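Does a Pegboard Make You Tidy?
12/11/2019

Eftychia Dimitriou has heard every objection to pegboards, and I brought most of mine anyway. I own one. It came from Furnov, it cost more than the shelf it replaced, and within a month everything I use was back on the bench.

"Then you hung it for looks," she said. She sells workshop storage layouts through her small firm, Zovel, and she isn't shy about it. "People fill every hole on day one. They take a photo. Then they buy another hammer and there's no place for it."

Her rule is to leave some hooks bare. I asked if that wasn't a convenient thing for someone who sells hooks to say. She laughed, though not for long.

"I sell fewer of them that way. A bare hook is where the next thing goes. If you have to move two tools to hang up one, you'll put it on the table."

The table is my problem with the whole idea. Scissors on a peg are easy to admire, but at the end of an evening the pair you used is still lying there next to the screwdriver and the pliers. The board hasn't changed a thing about the person in front of it.
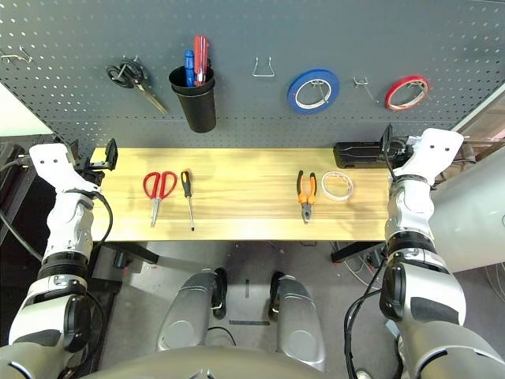

Dimitriou doesn't dispute that. What she disputes is how long it takes to fix. "Clearing a bench is 2 minutes if every tool has a spot. It's 20 if you have to think." I asked where the numbers came from. She timed herself, she said, in July, in her own garage. I pointed out that this was a study of one very tidy woman.

"Fine. Time yourself."

We agreed on more than I expected when it came to cups. She likes a cup on the board for screwdrivers, handles up. I said you can't see the tips, so you pull out the wrong one. She admitted she does too, and that the colored handles only help if you remember what the colors mean. Tape she wants on a peg, always. "Flat on the table it collects dust on the edge, and then you can't find the end."

She wouldn't move on price. The Tsoukalas kit she recommends has 30 hooks, and I still say most home benches need far fewer. "So put the rest in a drawer," she said.

I went home and cleared my bench. I didn't time it.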